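Kandiris Accessory Tray, Small: two weeks with a box that has no lid

Rating: 4 out of 5

I own a lot of very small things. I don't remember deciding to. One buys a hair clip, then a festival hands out a bangle, then a cousin takes up beading, and some years later there is a drawer in the bedroom that won't open more than two inches because something in there has braced itself against the frame.

So I bought a tray. The Kandiris is a rectangle with four walls and a floor, and the company would like you to know that it is an "accessory solution." The color on the order page was called Lichen, and it came out a grayish green on the outside and pale on the inside, as promised. There were no instructions, and I managed.

I'd looked at the Fosex first. The Fosex has little compartments, and I have owned things with little compartments before. They are designed by somebody whose jewelry is all the same size. You get nine slots for rings and one long trough for what I assume is a ceremonial dagger, and your bracelets end up living on the lid. The Joshi roll is nicer to look at and packs flat, but unrolling it at seven in the morning to find one hair tie makes me feel like a surgeon in a period drama. The Kandiris is one open space. You put things in it and later you can see them. I had low hopes and these were met at once.

The real work, of course, is what goes in. I emptied the drawer onto the bed on a Sunday afternoon, having told myself it would take as long as one podcast. It took the podcast, the next episode of the podcast, and a long stretch of silence in which I tried to work out where I'd acquired that many metal charms.
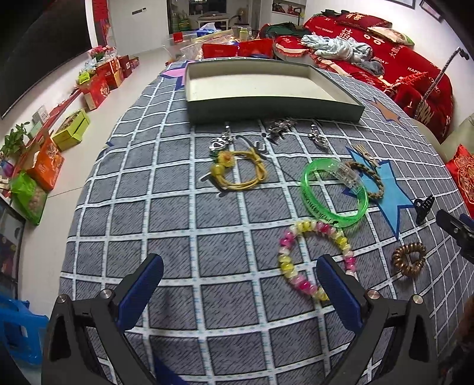 Ximena Solís says I've got the order of operations wrong, and that the tray should be filled first and the drawer emptied second, so that anything that doesn't fit is already in the trash before you've had a chance to get sentimental about it. She has a point. She also threw out her own passport in 2016, so I'm taking the point under advisement.

My system, such as it was, went like this. Hair things in one pile, wrist things in another, and anything meant to hang off a set of keys in a third. The hair pile was easy. The bronze spiral tie and the black claw clip get worn most days and went straight in at the front. The clear clip is a good clip, but it vanishes against any surface you put it down on, so it went in on top of the green bangle, where I have some chance of finding it. The bent black wire one I have never gotten to stay in my hair for longer than a bus ride. It went in too. I'm not made of stone.

Wrist things were harder. The beaded bracelet in pink, yellow and white is not something I can wear to work, or to most places, and I'd sooner part with the drawer. The yellow cord with the flower bead has to be wrapped several times and then it tangles with its neighbors, which is the one real complaint I have about an open tray. Anything with loose ends will find anything with a hook. By the Wednesday the twine bracelet's tassel had made friends with a keychain clasp and the two had to be separated with tweezers.

As for key things, I have one set of keys. I own a silver heart clasp and a lobster clasp and a small crowd of charms, and I could not tell you what I think is going to happen. They took up one corner of the tray. They look quite good there.

The walls are a sensible height. You can get a hand in flat and scoop. The floor is smooth enough that a single bead will travel end to end if you pick the thing up at a slant, so don't. It wipes clean. It doesn't slide around on the dresser, though on a bedspread it will tip if you lean on the mattress near it, and I recommend getting the sorting over with before you sit down.

What it lacks is a lid. Kandiris sells one separately, under the name "topper," and I refuse. I also asked Barnora, the shop I got the tray from, whether the medium size nests over the small one upside down, which would amount to the same thing. They said they would look into it. I'm still waiting to hear.

One star off for the tangling. If most of what you own is chains, get the Fosex and make your peace with the dagger trough. If you have a mixed drawer like mine, with hair clips and bangles and things on clasps, the small Kandiris will hold it all, and the drawer now opens the whole way. I've put batteries in it.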